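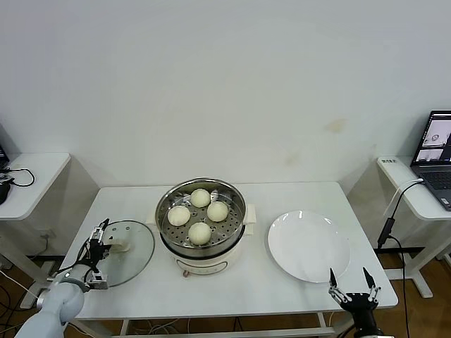
Planning the budget for a two-arm station is mostly a matter of writing down the small stuff before you fall in love with an arm. I learned that the slow way with our food-handling setup, so let me walk you through how I do it now! Start with the task, in one plain sentence. Ours was "take the lid off, move the buns to a plate." That sentence already tells you what to shop for: one gripper has to clamp a lid knob, the other has to pick up something round and smooth, and you need table space for a steamer with a plate beside it.

Next, make three columns: arms, grippers, everything else. The third one will grow on you. Mine for the Moya project had side tables, a laptop, power strips and cable ties (so many cable ties), and it came to $833 before I'd priced a single motor.

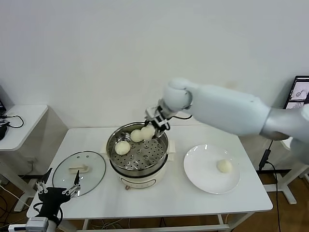 One bun on the plate, another on its way.

Then get gripper quotes, and ask for fingertips as a separate line. Priker quoted me 36 days for the pair and Skukine 58, and that gap mattered more to me than the price did. I also put $200 aside for spare fingertip pads, which you'll be glad of the first time you change your mind about what you're gripping. 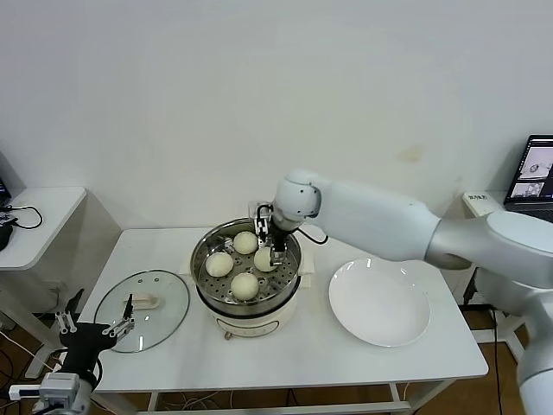
Once the quotes are in, sort them by delivery date and look at what's waiting on what. An arm that shows up in March with no gripper is just an expensive coat rack, so I order the slowest item first and the laptop last. Leave a blank row at the bottom too, for whatever you forgot (mine was a longer power cord). 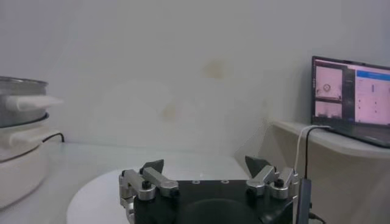 Usha Nambiar wrote in to say she'd split the gripper order: buy one, run the real task on it for a few weeks, then decide on the second. She figures you lose a bit on shipping and save yourself from owning two of the wrong thing. I like that, and I've added a "buy later" column to my sheet.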